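Textile Conservation Technician (fixed term, 26 months)

Ridach cares for a collection of flat textiles and costume on behalf of the Brabec trust. We are seeking a technician to carry out surface cleaning, fibre identification and storage work at our Josovine building.

Duties include low-suction cleaning, recording of stains and losses, preparation of padded boards, and upkeep of the light and humidity logs.

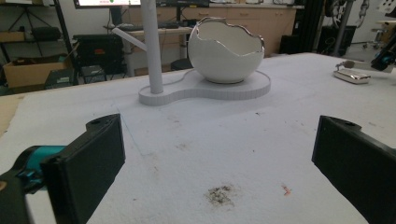
Applicants should have at least 2 years of bench experience and be able to use a polarising microscope. Knowledge of natural dyes is desirable. The post is 47 per cent of full time, worked over fixed mornings, with 7 weeks of paid leave pro rata.

Send a CV and a one-page letter to Leonor Marinho, Collections Care, by May 15, 2026. Late applications will not be read.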